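16th April — Grendus vs. Villa jaws, hand-held pair

Both units zeroed, cube markers on, light-blue bag on the desk as the target.

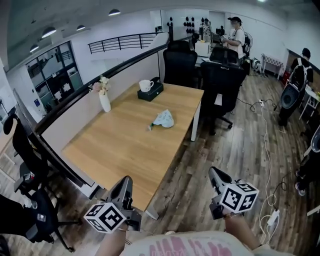 Ran 25 picks per jaw set. Villa slipped on 6. Grendus held all, but the trigger is stiffer. 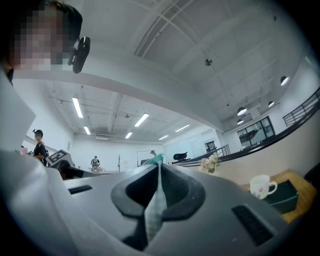

Wrist cam logs at 668 MB per set. Prirham mount still flexes under load — retighten before the next run, recheck offset against the March values. 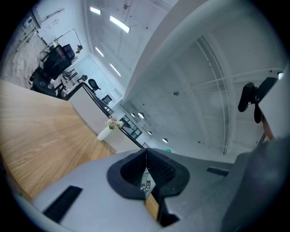
Wrist view, ridged inner jaw faces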